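Jury Duty, Start to Finish

I got the summons in February and put it on the fridge, where it stayed for a week under a pizza coupon. I had been called twice before and sent home both times by lunch. This time I was picked, and I sat through a criminal trial from the first morning to the verdict. A few people at work have asked what it was like, so I'm writing it down once.

The case was a burglary. Somebody had gone into the back office of a flooring store called Van den Broek on a weeknight and left with a cash box and a laptop. The defendant was a man who used to work there. The state said he had kept a key. His lawyer said plenty of people had keys, and that was more or less the whole trial.

The courthouse in Brundale is the old one on the hill, not the glass building by the bus station. Parking is in the county lot and you have to show your summons at the booth. I got there at 7:40 and there was already a line at the metal detector. They took a small pair of nail scissors off the woman in front of me and gave her a paper ticket for them.

There were 112 of us in the jury room that first morning. I know because the clerk read the number into the phone. We watched a video about civic responsibility, and then we sat. The coffee machine took only coins. I read most of a library book about the Erie Canal.
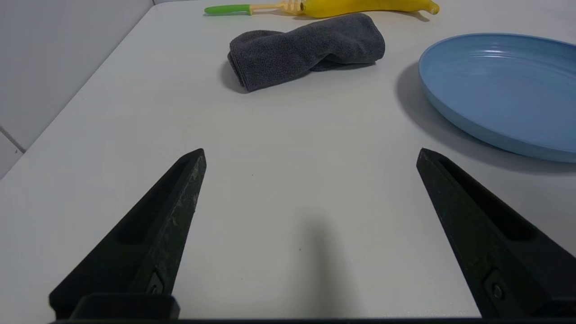

Can you get out of it if your job won't pay you while you're serving?

You can ask, and the judge will hear you out, but where I live it has to be a real hardship, and losing a day or two of wages usually didn't count as one. A man who drove his own delivery truck was excused. A woman who worked the counter at Lokis, the bakery, was told she could postpone once and would have to come back in the summer. My own employer pays the difference for up to two weeks, so I had nothing to say and kept my hand down.

They called my group after lunch. The questioning took longer than I would have guessed. The judge asked if any of us knew the defendant, the lawyers, the police officers or anyone on the witness list. Then the lawyers had their turn. The prosecutor wanted to know if we needed to see fingerprints to believe something. The defense lawyer wanted to know if we thought a man who had been fired would hold a grudge. I said some would and some wouldn't. He wrote something down and I figured I was gone, but an hour later I was Juror 9.

The testimony took three days. The store owner went first. He was on the stand most of a morning, and a lot of that was about the keys. The lock on the back door had been changed once in all the years he'd owned the place, and he wasn't sure when. He thought six keys had been cut. He could name who had four of them. There was $278 in the cash box, which surprised me. I had expected more, given how many people were in the room being paid to talk about it.

After him came a police officer, then a second officer who had mostly the same things to say, then the neighbor. The neighbor's name was Amnuay Nakpan and he ran the tailor shop next door. He had been working late on a wedding order and heard the back door go. He looked out and saw a man in a gray jacket walking toward Riretti Street. He never said it was the defendant. The prosecutor asked him three different ways and he gave the same answer every time, that he saw the jacket and he saw the walk and that was all he had. I thought he was the best witness in the trial. He didn't seem to want anything from either side.

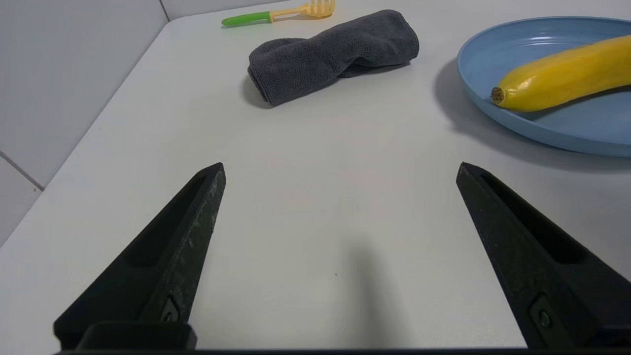
Exhibits were handled in a way I hadn't pictured. I had the TV version in my head, with the lawyer waving a bag around. In our courtroom each item got a sticker and a number, and the clerk wrote it in a log before anybody was allowed to talk about it. When we went in to deliberate, the bailiff brought the whole lot in a cardboard box and we spread it out. It helped to leave space between things, like the wide bare stretch of white tabletop between the two black fingers in the photo, because once the papers slid together we lost track of which phone record went with which day. There were 31 exhibits and I would say we used five. The one we kept going back to was the time sheet, which showed the defendant's last day and had a line at the bottom for returned items. The line was blank. It didn't say the key came back and it didn't say it didn't.

The jury room itself was small and too warm. There was a window that opened if you leaned on it. We picked a foreperson in under a minute, a retired school bus driver who had brought her own pen. She had us go around the table before anyone voted, and I was glad of it, since two people who hadn't said a word all week had noticed things I missed. One of them had caught that the alarm log and the officer's report were off by an hour. We asked the judge about that in a note. He wrote back that we had to rely on our own memory of the evidence.

The first vote was eight to four for not guilty. I was one of the eight. We argued for the rest of that day and went home, and I didn't sleep well. You aren't allowed to talk to anybody about it, and my wife was very good about not asking, but it made for quiet dinners. I did the dishes and went over the keys in my head.

On Friday we got to twelve a little before noon. Not guilty. The last person to come over was a man who was fairly sure the defendant had done it. He said so to all of us, and he also said that fairly sure wasn't what the judge had read to us. I felt about the same way he did. I still do on some days.

The reading took maybe a minute. The defendant put his hand over his face. The store owner got up and left before the judge was done thanking us. I don't blame him. He was out a laptop and most of a week.

Practical things, if you have one of these coming up. Bring quarters. Bring a sweater for the courtroom and be ready to take it off in the jury room. The check is $15 a day in my county and mine took six weeks to show up. They don't let you keep your notes. The bailiff collected the pads at the end and said they'd be shredded, so all of this is from memory, and I may have the order of the two officers backward.

I walked past the tailor shop last month. He had a sign up for prom alterations. I didn't go in.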